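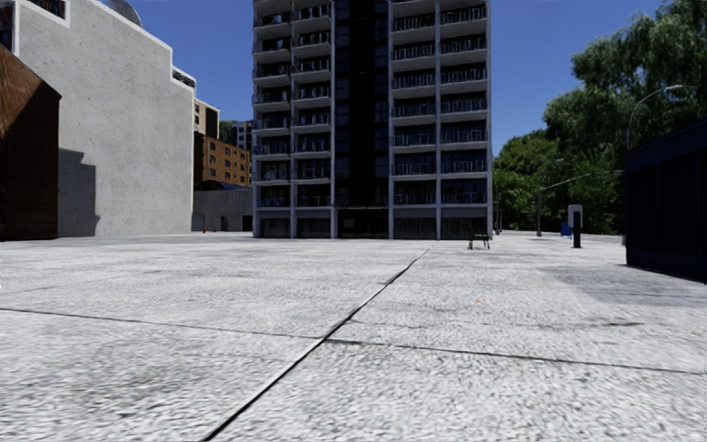 Gokitz, or the Long Lunch: a production report

Submitted for Theatre Making 3, Sanport, May 2019

1. What we set out to do

Our group was asked to take an existing form and stage it somewhere it was never meant to go. We chose the chamber farce, a form that depends on doors, and put it in a room with one door. In hindsight this was the first of several decisions that sounded better in a cafe.

The piece is called Gokitz. It is the name of the town in which the play is set, a town with a mayor, a bakery and an opera house that has been opening next season for as long as any of the characters can remember. We wrote the script ourselves over the summer break, beginning in January, and it ran to seven scenes. It had been nine, but two of them were the same scene and we hadn't noticed.

The brief asked for a running time of between 60 and 80 minutes. Our first full read-through took 114. The assessed performance came in at 78, which I would like recorded as an achievement, given what it cost us in friendships.

2. Space

We performed in the Kettler Room, a black box with a seating bank on one side and a pillar that every group for a decade has claimed to have incorporated. We also incorporated it. It played the opera house.

The room seats 48 if the fire door is kept clear. We considered playing in the round, and spent most of a rehearsal moving chairs to find out that the pillar is in the way from every direction instead of only one. We moved the chairs back.

The single door became the organising problem of the design. Farce needs people to leave by one exit just as someone else arrives by another. Our solution was to let the actors agree, out loud, where the doors were at the top of each scene. A character would walk on, say "kitchen", and point, and from then on it was the kitchen. By scene four there were so many announced doors that the audience began to keep track for us, and on the second night a man in the front row corrected the mayor. The mayor thanked him. We kept the thanks for the final performance but could not get anyone to make the correction, so it played as a mayor thanking a stranger for no reason, and did rather well.

3. Process

We rehearsed twice a week for ten weeks. The first three weeks were given over to what our proposal called "collective dramaturgy". Our logbook describes the same period as "talking". I have read both documents again for this report and the logbook is the more accurate.

In week four we appointed a director by drawing straws. This was against the spirit of the proposal, which had promised a rotating leadership model, but the model had rotated through everyone once and left each of us with a slightly different play. The person who drew the short straw turned out to be good at it. She cut the prologue, the dance and the slide projector in one evening. I had written the prologue.

What remained was faster and a great deal clearer. The reading that changed my mind about cutting was our own second draft, which I went back to after the season closed. It contained 466 stage directions. Most of them told an actor to pause. If all of those pauses had been observed the audience would have missed the last tram.

4. Design and budget

We had $500 from the department. I kept the accounts, and they balance in the sense that the money is gone.

Costumes: $140, mostly op shop, plus one mayoral chain made from curtain rings and regret.
Set: $95 for paint, calico and a second-hand bakery counter.
Lighting gel and tape: $60.
Bread: $85.
Printing: $70.
Hire of one euphonium: $50.

The bread needs explaining. The bakery scene calls for a loaf to be thrown, dropped, sat on and finally eaten, and no loaf survives that twice. We tried a foam one at the technical rehearsal. It bounced into the seating and the laugh it got was the wrong laugh. Real bread it was, across the dress rehearsals and three performances, and the room smelled of it for some time after.

The euphonium was for the opening of the opera house in the last scene. None of us could play it. We had thought this would be funny, and it was, for as long as it takes to hear a euphonium played badly once. The scene called for it six times. After opening night we cut it to two.

Lighting was simple by necessity. The Kettler Room rig has 20 lanterns, and we used most of them as a general wash with a cold special on the pillar. Our one ambitious cue was a slow sunset through scene six. On the first night it ran at the speed of someone closing a fridge.

5. Influences

The proposal listed eleven practitioners. I suspect every proposal does. The one real debt in the finished work is to a touring production by Skestham, a small company whose two-hander about a lighthouse most of us saw in first year. They used almost no set and were completely strict about where everything invisible was. When an actor walked through a table that wasn't there, people gasped. Our announced doors came straight from that evening, and we should have said so in the programme. The programme had already gone to print with a paragraph about liminality.

6. Response

We collected feedback cards after each performance. The most common word on them was "bread". Several people liked the ending, and one thought the second half was the ending. A card from the final night reads, in full, "More pillar".

Our assessor's notes were fair. The pace was praised, the mayor was praised, and the first fifteen minutes were described as "finding themselves". Those are the fifteen minutes where the prologue used to be, and I maintain they were better off with it.

7. What I would change

I would settle the director before the proposal is due. I would lock the script by week five and stop carrying new pages into rehearsal like a cat with a bird. I would ask a brass player.

I would also rehearse the curtain call. On opening night half the cast bowed toward the seating and the other half left through the kitchen.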